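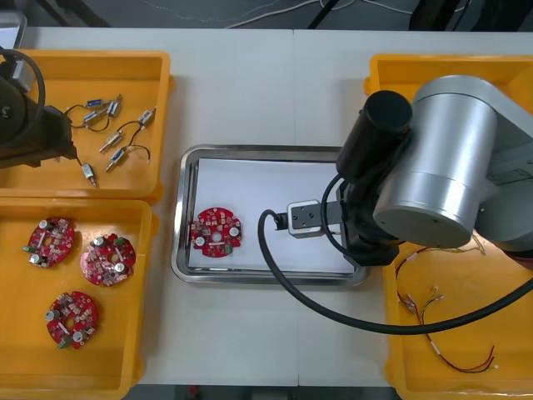
3.2 Recall of the previous series

Viewers of long-running drama often return to a new series after a gap of a year or more. We asked 400 subscribers to the Norell service to write down what they remembered of the first series of Lockwood before they watched the second. Each had 40 minutes and no access to episode guides.

Most could name the lead family and say how the last episode ended. Far fewer could place events in order, and subplots from the middle episodes were often moved to the finale. Bayram and Říha found the same pattern with Miltari, although their viewers had waited only nine months.

Figure 2 gives recall by episode. The dip after the pilot is steep — steeper than we had expected from the earlier work — and does not recover until the last two episodes. Viewers who had seen a recap scored higher on names but no higher on order. We did not ask whether they had discussed the series with others, so that effect cannot be separated here.

Figure 2. Mean recall score by episode, Lockwood, first series.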